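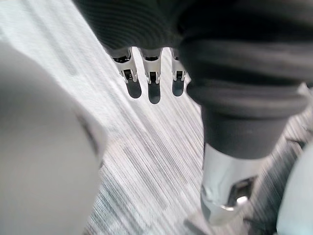 Flaltus Support Desk
Ticket subject: Spare sleeves and finger pads, quantity to put in next year's budget
Opened by: Hawi Wako, Seyoum workshop
Status: Waiting for customer
Priority: Normal

Hawi Wako wrote:

Good morning. I must send my equipment plan for the hand and the arm before the end of June and I have three questions about spare parts. I looked in the price list but I could not find the answers.

First, the dark ribbed sleeve. It makes thick folds high on the arm, and lower down it is tight like a cuff. Is this the correct way to wear it, or did we receive a size too long? If the size is wrong I would like to order the right one now and not pay for the wrong one two times.

Second, the rubbery finger pads. Can we buy them one by one, or only as a set? The price list says "pad kit" but it does not say how many are inside.

Third, the service plan. Our purchasing office asks if it is cheaper to take the plan or to keep parts on our own shelf. We run the hand 37 hours in a week.

Flaltus Support replied:

Hello Hawi, thank you for the clear questions.

Sleeve: folds in the upper part are normal. The fabric needs extra length when the elbow is straight. Please check only that no fold goes into a joint when you move the arm slowly through its full range. If the cuff stays in place above the wrist housing, your size is correct.

Pads: the kit has 10 pads and one small tube of adhesive. We do not sell single pads. We suggest inspection every 200 hours of use.

Service plan: it covers labour and one visit, but pads and sleeves are consumables and are not included.

Hawi Wako wrote:

Thank you. I moved the arm slowly as you said and no fold went into a joint, so I take the sleeve question as closed.

For the pads, I made the calculation with your number. With our hours we come to an inspection a little more often than every six weeks. I do not know how many pads will fail at each one. Do you have experience from other customers who work over carpet? My colleague in Draltden says that dust from the carpet sticks to the tips, but he has the older Bellow hand and I am not sure the rubber is the same.

I also need the delivery time. Last year we waited very long for a cable, and the money returned to the central budget before the invoice came.

Flaltus Support replied:

The Bellow pad is a harder rubber, so please do not use those results. We suggest 2 kits for the first year. Wipe the pads with a slightly damp cloth, no alcohol. Kits are in stock, but sleeves are made to order and take five weeks.

Shall we prepare the quotation with one spare sleeve? Please also confirm the invoice address, as your account shows two.

Internal note: quotation in draft, waiting for address and sleeve quantity.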